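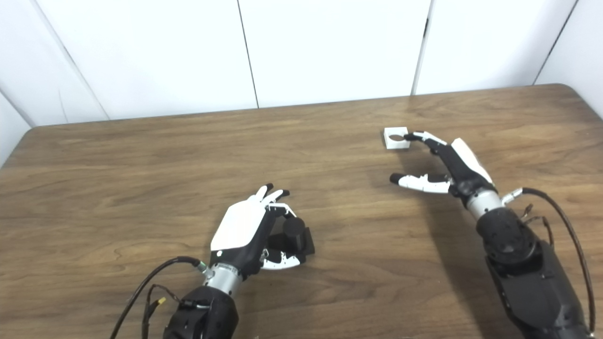 研究助成 中間進捗報告書
課題名:多指ハンドを備えた双腕ロボットによる接触を伴う組付け動作の学習(Dirnirik計画)
提出先:Okaditz財団 研究助成課
研究代表者:Gifty Lamptey
分担者:Elikem Laryea、Pramila Chaturvedi、Yasir Sial
提出:2019年11月

1. 対象期間の概要
前回報告(7月)では、遠隔操作による動作記録系の立ち上げと、片腕のみを用いた予備試験の結果を述べた。本報告では、その後に実施した双腕動作の記録、接触状態推定器の再設計、および推定器を組み込んだ方策の評価について述べる。研究計画書に記載した作業項目のうち、動作記録と推定器の設計は完了した。方策の評価は継続中であり、机上の部品位置を大きく変えた条件が未実施である。

2. 対象作業
対象は、一方の手で部品を把持したまま、他方の手で机上の部品を押して位置を合わせ、その後に両者を組み合わせる作業である。机上側の部品は固定治具を用いずに置く。したがって、指先が部品に触れた時点で部品が滑り、姿勢が変わりうる。画像のみから目標位置を決める従来の方策では、接触後のずれが補正されず、挿入段階まで誤差が残る。本課題の主眼は、この接触直後の区間における状態推定にある。
押し動作には示指を用い、拇指は対向位置に開いておくことを基本とした。押しから把持への移行時に手首を動かす量が小さく、記録された軌道のばらつきも抑えられる。

3. 動作データの記録
頭部視点の画像、両腕の関節角、指の関節角、指駆動部の電流値を同期して記録した。収録した試行のうち、時刻同期の検査と目視による確認を通過した1850試行を学習用データとした。除外した試行の主な内訳は、通信の遅延による画像の欠落、操作者による途中中断、部品の机外への落下である。
操作者による差を調べるため、熟練の程度が異なる2名の記録を別々に保存した。押し始めの速度には明確な差があったが、部品が動き始めた後の指先軌道は近い形状となった。学習時には速度を正規化し、操作者の識別子は入力に含めていない。
時刻同期にはFlillow社の記録ソフトウェアを用いている。期間の前半に、長時間の収録で画像側の時刻が徐々に遅れる現象が見つかり、Laryeaが原因を切り分けた。画像の書き込み処理が指の電流値の取得を待たせていたもので、両者の処理を分離して解消した。修正前の記録は使用していない。

4. 接触状態推定器(Kazmi推定器)
前回報告の時点では、接触の有無を指駆動部の電流値に対する閾値で判定していた。この方法は、指の屈曲が深い姿勢で関節摩擦の影響を受け、非接触時にも接触と判定することがあった。また、軽い部品を押す場合は電流の変化が小さく、検出が遅れた。
再設計した推定器は、電流値の時系列と指先周辺の切り出し画像を入力とし、「非接触」「静止接触」「滑りを伴う接触」の各状態の確率を出力する。教師ラベルは、画像から求めた部品の移動量と操作者の付与した接触開始時刻を組み合わせて作成した。ラベル付けの基準はChaturvediが文書化し、判断の分かれる区間は学習から外した。
画像のみ、電流値のみの条件とも比較した。画像のみの場合、手の甲や指によって接触点が隠れる姿勢で性能が低下した。電流値のみの場合は静止接触と滑りの区別が不安定であった。併用した条件では双方の傾向が緩和されたが、滑り始めの判定には依然として遅れが残る。遅れの一部は切り出し画像の更新周期によるもので、入力の構成だけでは除けない。

5. 方策の評価
推定器の出力を方策の入力に加え、実機で評価した。部品の初期位置は学習データの分布内とし、初期姿勢は試行ごとに変更した。位置合わせから組付けまでを通して完了した試行を成功とし、成功率は約79%であった。途中で人が部品に触れた試行は失敗に数えている。
失敗は次の2種に大別される。
(a) 押し動作中に部品が回転し、穴の位置が把持側の部品に対してずれたまま挿入段階に移行する。
(b) 把持側の手の中で部品が傾き、位置合わせが完了していても挿入方向が合わない。
(a)は、指先が部品側面の中央から外れた位置に接触した場合に多い。押し位置を再選択する動作を加えれば改善の余地がある。(b)は机上側の接触推定では検出できない。把持側の手にも同じ推定器を適用することを検討しているが、把持中は電流値が常に高く、現在の学習データをそのまま流用することはできない。

6. 設備および運用上の事項
手首部の配線は、前腕を大きく回転させた際に張力がかかるため、動作範囲に制限を設けている。この制限により、部品を机の奥側から手前に引き寄せる動作は現時点で試験の対象外である。配線経路の変更案はSialが作成済みで、部材の納入を待って実施する。作業中の照明条件は固定とし、収録と評価で同一の設定を用いた。
人員については、Fahad Hayatが評価用プログラムの保守を担当することとなった。助成金の人件費区分に変更はない。消耗品費は指先部材の交換が見込みより多く、次期分からの前倒し執行を別紙にて申請する。

7. 次期の予定
・部品の初期位置を学習データの分布外まで広げた評価
・押し位置の再選択動作の実装と、失敗(a)に対する効果の確認
・把持側の手における傾き検出のための追加収録
・手首部配線の変更と動作範囲制限の見直し
追加収録は配線変更の後に行う。変更の前後で手首の可動域が異なるため、既存データとの混合学習が可能かどうかを先に確認する。分布外評価の条件表は案の段階であり、確定後に貴財団の担当者宛に送付する。

8. 成果の公開
接触状態推定器の構成と比較結果について、国内研究会の予稿を準備中である。学習用データの公開は、ラベル付け基準の改訂が終わるまで保留とする。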